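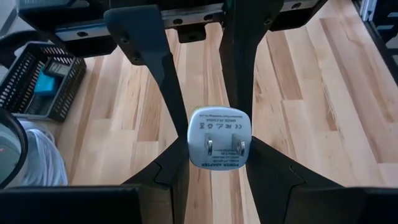
알베르스 상가 2층 공유사무실 '산도'가 10월부터 전기요금을 따로 걷는다. 입주사 9곳에 공지 나간 상태. 공용 콘센트에 꽂는 소형 기기도 대상, 납작한 핀 두 개짜리 흰색 어댑터 같은 것도 예외 없음. 월 1000원씩이라고. 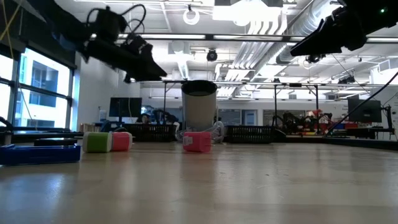 입주사들 반응은 엇갈린다. 금액보다 절차가 문제라는 쪽이 많음. 공지가 붙은 게 오후 4시, 신청 마감은 그날 자정. 나무 상판 테이블에 파란 플라스틱 트레이까지 놓고 쓰는 공용 작업 자리도 요금표에 들어갔는데 기준이 안적혀 있다. 관리업체 프라나흐는 "계량기 기준으로 다시 안내하겠다"고만 답변. 지난달 공용부 사용량은 384kWh.

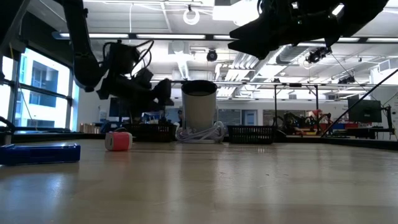
최종수정 10월, 오후 9시

흰 케이블 뭉치처럼 자리에 두고 다니는 충전선은 퇴근 때 뽑아달라는 요청도 공지에 포함. 위층 스티넬은 인상 계획 없다고 밝혔다. 수정 공지는 이번주 안에 나올 예정이다.

공유 9 · 댓글 4

댓글
- 천원이 문제가 아니라 마감이 당일 자정인게 말이 되나요
- 스티넬로 옮길까 고민중;;
- 계량기 사진부터 올려주세요
- 우린 공지 받지도 못했는데요?

제보·문의는 편집부 메일로 | 무단전재 및 재배포 금지 | 맨 위로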